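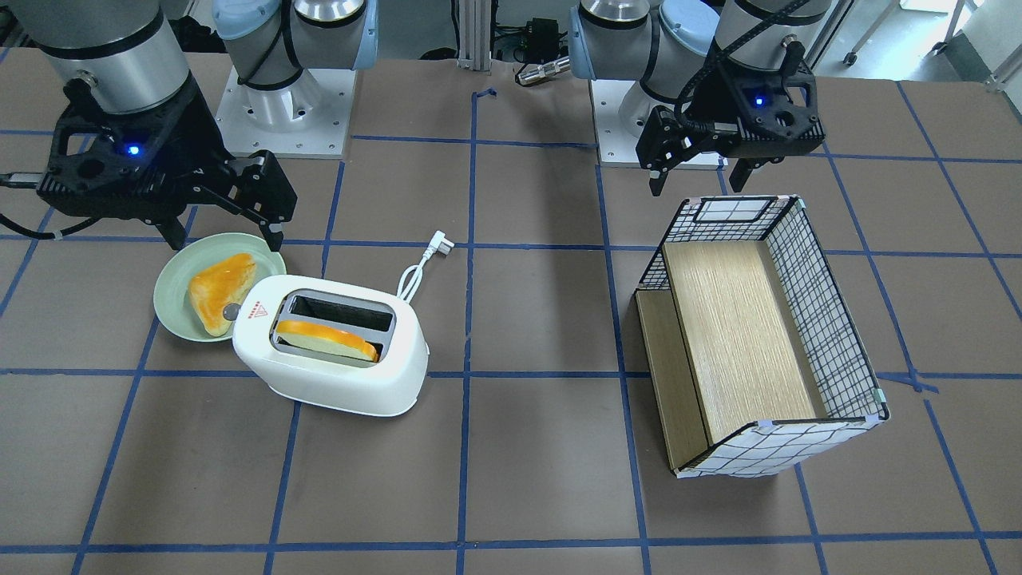

According to Marion MacAulay, the Kirau Breakfast Trial is the only student contest she has judged in which the teams know the menu a year ahead and still look surprised by it. Her remark appeared in the 2024 program booklet and has been reprinted, slightly shortened, on the entry form.

The Kirau Breakfast Trial (often just "the Kirau" or, among former entrants, "Toast") is a student competition in two-armed robot manipulation held at Ikgate Technical College. It grew out of a second-year course project and is run by the college's robotics club, Jida, which also writes the rules, interprets the rules, and enters a team.

Origins

The trial began as a lab exercise set by Cyril Horrocks, who taught the manipulation course at Ikgate. His original handout asked students to have a pair of arms move a slice of bread from a toaster to a plate and then put things away. The handout was one page long. The present rulebook has 132 numbered clauses, of which the longest concerns crumbs.

Horrocks expected the exercise to fill one afternoon. It filled the rest of the term, and the class asked to keep going after grades were in. Jida took over the following year, and Nabila Manurung, then club president, gave the event its name. The source of the word "Kirau" is disputed. Manurung has said it was the name of the lab's first workstation, while Horrocks remembers the workstation being called something ruder.

Format

Teams of up to eight students work at a shared table marked into squares with tape. The grid is used to set the starting positions, which are drawn by lot on the morning of the event. Items must begin in their assigned squares, but may be turned at any angle the judges like, and the judges tend to like awkward ones.

Each team gets two scored runs. A run covers three stages:

Serving: a slice is lifted from the toaster and set on the plate.
Clearing: named items are moved to a basket or tray.
Handover: one item is passed between the arms without touching the table.

The handover was added in the third year and has lowered the average score ever since. The rules allow either learned or hand-written control, and a team may mix the two, provided it can tell the judges which part did what. Several teams have lost points here.

The toaster is never powered during a run. This clause dates from the second year and is printed in bold, with no explanation.

Scoring

A perfect run is worth 1,000 points. No team has had one. Points come off for dropped items, for squashed bread and for any human hand that crosses the table edge, including hands raised in despair. A "courtesy" bonus rewards runs in which neither arm bumps the other.

Notable entries

The Rondonuwu team, named after the dormitory where most of its members lived, won the contest of 28 May 2024 by moving so slowly that the judges sent out for lunch. Its captain, Wulan Lumbantobing, later published the team's notes, which are now assigned reading in the course. Her brother Kamarul Lumbantobing captained the Jida team that placed second, and filed a protest about the lunch. It was dismissed under clause 8.

Practice tables open to entrants each April, and bread is supplied by the entrants themselves.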